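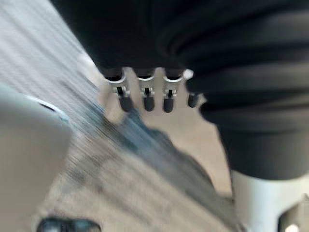
Thick cloth and the loose fold

The households in this study kept a storage diary, and the 1117 entries they made fall into two uneven groups. Most concern thin items such as shirts, pillowcases and tea towels. The rest concern thick cloth: padded jackets, fleece blankets, quilted covers and heavy jumpers. We treat the thick items separately in this section, as they were put away in different places and in a different manner, and the fold types defined for thin cloth did not suit them well.

Thin items were nearly always folded to a shape that matched a shelf or drawer. Thick items were more often bunched, rolled or laid over something. A padded jacket would be hung over the back of a chair in the hall and stay there until the next time it was worn. Blankets were moved between the sofa and the bed and were seldom folded on the way. Kidus Endale, who coded the diaries, first marked all such entries as "unfolded". On the second reading this was changed to "loose fold", a term that covers any state in which the cloth lies in layers but has no flat edge or square corner. Upendo Makori coded the same entries separately, and differences were settled by going back to the diary wording.

The distinction matters for the space that cloth takes up. A thin shirt in a loose fold is a little higher than the same shirt folded flat, and the difference can be pressed out by hand. With thick cloth the layers hold air and push each other apart. The outer turn of the fold stays wide and round, and the stack leans towards whichever side has the most turns in it. Several households wrote that they had given up on stacking blankets for this reason - the top one slid off whenever the cupboard was opened.

Colour was recorded as well, although it was not part of the original plan. Dark cloth was harder to sort in poor light. In black, navy or charcoal items the edge of one layer is difficult to tell from the next, and hems and cuffs are easily lost among the creases. Households with a dark wardrobe or an unlit under-stairs cupboard wrote more often that they had pulled out the wrong item. One diary mentions the same two black jumpers being mixed up through most of November. We noted surface texture next to colour, since ribbing and quilting lines give the hand something to follow when the eye cannot.

Figure 2 gives a case of dark, thick cloth in rounded folds. The fine ribbing can be made out at the top, while the rolls at the right are broad and bulge outwards. Cloth in this state has no single height that can be measured with a ruler, and we therefore describe it by the shape of its lowest fold and the side on which the bulk gathers.

Figure 2. Dark charcoal-grey cloth in a loose fold, with fine ribbing at the top and large stacked rolls towards the right. The lowest fold ends in a broad rounded edge.
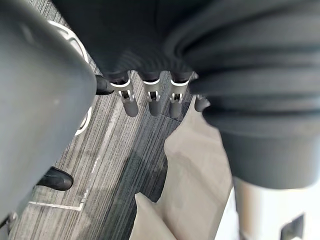

Does a loose fold harm thick cloth if it is left for a long time? The diaries give little sign of lasting harm over the study period, though households did report creases in padded items that had been kept under a heavy load.

Weight on top was a larger concern than the fold itself. Filled items kept at the bottom of a chest came out flat and had to be shaken several times before use. Items hung over a rail or chair back kept their filling, but some were said to have a line across the middle where they had rested. Dorottya Szalai's notes from the home visits mention this line on quilted covers in particular.

We asked each household to try a fixed method for thick items: fold once along the length, roll from the hem, and store with the open end facing down. It was liked for blankets and disliked for jackets, where the sleeves made the roll lopsided. Most people went back to hanging their jackets as before. Caroline Rugemalira suggests tucking the sleeves inside the body first, and this version will be used in the next round of visits. The coding sheet for that round has separate boxes for fold type, bulk side and surface texture, and a further box for the place where the item was found.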